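Prundbridge Tennis Club: court check before the June open

Net height, courts 1 to 4: pass. Court 3 only passed once the strap had been pulled down, and I doubt it will hold through a long doubles match.

Surface: pass with comment. The contractor promised 7 years from the last coat. I would like to know which courts he was looking at. 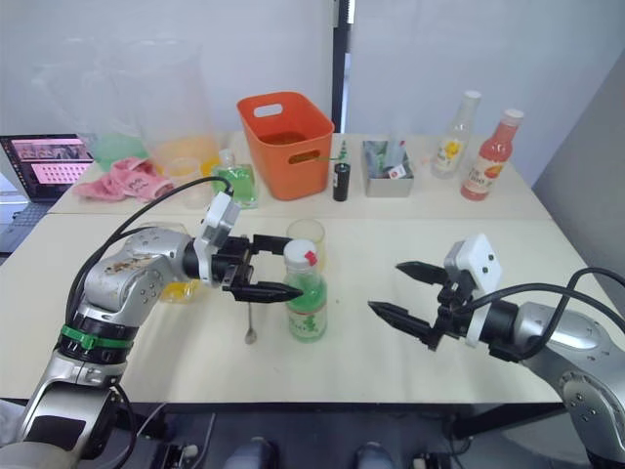 Umpire chairs: fail. The Nikaslow chair rocks on its back legs. "Tightened last season" is written on the old sheet, with no initials.

Fencing: pass, apart from the gap by the Grunutby Lane gate.

Floodlights: not tested. I was told they are fine.

Spectator stand: signed off for 1,000. Let's see the paperwork first.

Recheck due in 21 days.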